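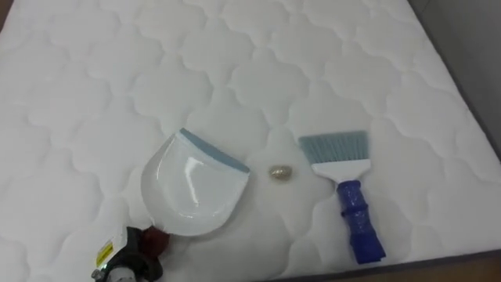
Plumon Chores: Sweeping Subset

Version 4, released 10 Aug 2019

Summary

Plumon Chores is a collection of recordings of two-armed robots doing small household jobs. The sweeping subset holds 1386 episodes in which the robot has to get a small piece of litter into a dustpan with a hand brush. It is meant for people who train or test control policies, and for anyone who wants a fair idea of how far machines have come with this kind of chore.

The short answer is that they have not come very far. Sweeping with a person driving the arms is slow but works most of the time. Sweeping with a trained policy works on a bare table and falls apart on soft ground.

Task

One arm handles the dustpan and the other handles the brush. An episode counts as a success if the litter is inside the pan and the pan has been lifted clear of the surface with the litter still in it. Pushing the litter off the edge of the surface ends the episode as a failure.

Litter is a single item per episode: a crumpled wrapper, a dry bean or a ball of paper. Surfaces are table top, short carpet and quilted mattress. The mattress is the hard one. The stitched grooves are deep enough to stop a wrapper, and the lip of the pan sinks in or rides up depending on how hard the arm presses.

Collection

All episodes were driven by an operator at the Flindance workshop, starting in March. Mattresses came from Van Acker. Operators were told to work at their own pace and to keep failed attempts -- these are labeled and should be useful for training a success detector.

Each episode has:
- head camera video
- joint positions and gripper opening for both arms
- surface and litter type
- a success or failure label, checked by a second person

Splits

The test split has 500 episodes. The remainder is for training. No single mattress appears in both.

Known problems

Only one style of dustpan was used, so do not expect a policy to cope with long-handled pans. The first 20 training episodes have a clock offset between the video and the joint data. They can be repaired with the Soser sync script in the tools folder, or dropped.

In many head camera views one arm is out of sight. Use the joint data if you need to know where it is.

The labels do not say how many strokes were needed. We may add this later.

License

Free for research and teaching. For commercial use, write to the Plumon project first.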